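Water and Electricity Use in Shared Laundry Rooms
Project report, Course in Household Resources
Submitted Oct 21, 2021

1. Introduction

In our city many students live in buildings where the laundry is shared. The cost of water and electricity is included in the rent, so the residents do not see how much they use. The aim of this project was to find out how residents choose the washing program, and if a simple information sheet can change this choice.

We studied two student houses, Jimard and Nostia. They were built by the same company and have almost the same number of rooms. Jimard received the information sheet in January. Nostia did not receive it and was used for comparison.

2. Method

The residents wrote each wash in a paper log next to the machines: the program, the temperature, and if the drum was full, half full or less. We collected the logs after the spring term. In total we got 1552 entries, of which 843 came from Jimard. We removed 213 entries because the temperature was missing or could not be read.

We also sent a short survey to the residents with questions about habits, for example how they sort clothes and if they use the dryer after every wash. 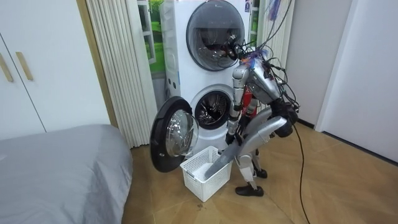

The survey was answered mostly by first-year students, and this is a weakness of the study. Older students have maybe more fixed habits, and they also go home less often on weekends, so they wash more in the house.

3. Results

Before the sheet was given out, the most common choice in both houses was a normal program at 40 degrees. In Jimard the share of washes at 30 degrees became larger after January. In Nostia it stayed nearly the same during the whole period.

The size of the load did not change in any of the houses. Many residents wrote that they wash half a load because they do not want to mix colors – the sheet said nothing about this problem.

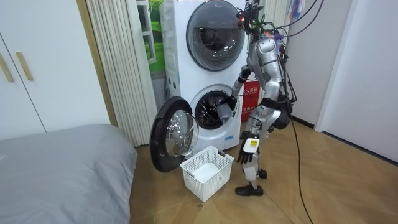 Figure 2. Front-loading washer with the dryer stacked on top.

4. Discussion

The log depends on the honesty of the residents. A person who knows that the temperature will be read by others can write a lower number than the real one. A meter on each machine would give better data, but our budget of 600 euros was not enough for this.

We also think that the place of the sheet was important. In Jimard it hung directly above the detergent shelf, where people stand and wait. If it had been sent by e-mail, fewer residents would probably have read it.

For a next study we suggest to include the drying, which we only asked about in the survey, and to follow the houses for a full year.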